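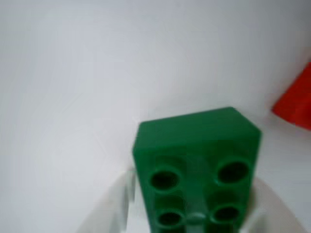
Wrist cam, green brick in the fingers, something red off to the right.

Nerer users board > Software > Perception and planning
Thread: Pose estimate flips on studded bricks once gripped

mollun_areeba wrote:
Right, stuck. Pick and stack, chunky toy bricks, white table. Detection before the grasp is fine. Once the brick is in the fingers I re-estimate the pose from the wrist cam so the planner knows where the studs are, and the yaw jumps by a quarter turn. Sometimes back again on the next frame. Planner sees a new goal, replans, arm does a silly little twirl, place fails.
Picture at the top is one of the bad frames. Estimator gave me two answers for it, nearly the same score.
Running the Mengal tracker, default config apart from min score. Any ideas? Demo branch gets frozen on 6/2/20 and I'd like this in it.
— Areeba Janjua

rvirk wrote:
Four studs in a square. Of course it flips, the face looks the same every quarter turn. Tell the tracker about the symmetry. There's a symmetry field in the object file, set it to 4 on the stud axis and it'll stop hunting.

mollun_areeba wrote:
Tried that on the long bricks and it was worse?? But they aren't square so maybe my fault. Will try on this one.

tlapale_g wrote:
Don't think symmetry is the whole story. Look at how soft that frame is. Edges of the brick are smeared, only the dark holes in the studs are holding up. You're estimating while the arm moves. What's your exposure?

mollun_areeba wrote:
Auto. No idea what it picks.

tlapale_g wrote:
There you go then. White table, auto exposure, anything could happen. Fix it, and gate the estimate on joint speed. Ours waits until the joints settle, then 60 ms more, then takes the frame. Getsemaní, Weltcombe lab, if you want the script.

rvirk wrote:
Gating is a sticking plaster. If the model is ambiguous it's ambiguous on a sharp picture too. She'll get a nice crisp wrong answer.

tlapale_g wrote:
She'll get a stable one. Blur is what makes the scores wander so the winner keeps swapping. Seen it plenty.

rvirk wrote:
Stable by luck. Put the symmetry in.

sadia_t wrote:
Do both, you two.
Different question — why re-estimate from scratch at all? You've got the pose before the grasp and you've got the joint angles. Brick is held on both sides so it can't go spinning a quarter turn. Use the pre-grasp pose as the prior and only let vision correct it within a few degrees. Anything outside that, throw away.
Setting is called prior_window or prior_widnow depending on your version, somebody typo'd it and it stuck for a release. Check which one yours reads, it ignores the wrong one silently.

mollun_areeba wrote:
Oh for crying out loud. Mine has been ignoring it. I had prior_window in there since April.

sadia_t wrote:
Ha. Yes. Cost me a week as well.

l_azevedo wrote:
Careful with a tight window though. Bricks do tip in the fingers when the grip is low down, and yours looks low, the top pair of studs is well clear. Tipping isn't yaw so let pitch be wider than yaw. We run separate limits per axis on the Mollundale rig.
Also does your mask include the fingers? White on white, the segmenter has a hard time finding where finger stops and table starts. Mask them from the arm model, don't trust the picture for it.

mollun_areeba wrote:
Fingers not masked, no. Adding to list.

mollun_areeba wrote:
Update. Prior on (spelt their way), symmetry 4 on the square brick, exposure fixed, fingers masked from the model. Ran 400 picks overnight. Yaw flips: 2. Both were while moving, I haven't done the speed gate yet.

tlapale_g wrote:
*cough* gate

rvirk wrote:
Which of the four changes did it? You changed everything at once so we've learnt nothing.

mollun_areeba wrote:
Fair. Haven't got time to pull them apart before the freeze. Will do it after with 600 per setting if I can get the rig.

sadia_t wrote:
My money's on the prior.

rvirk wrote:
Mine's on symmetry, obviously. Post the config when you run it, and keep the logs this time pls.

l_azevedo wrote:
And the planner side — even with good poses, don't let it replan on every new estimate. Latch the goal once the approach starts. Little twirls go away whatever the tracker does.

mollun_areeba wrote:
Is there a flag for that or do I write it?

l_azevedo wrote:
Write it. Few lines in the goal callback. I'll dig ours out tonight and stick it here.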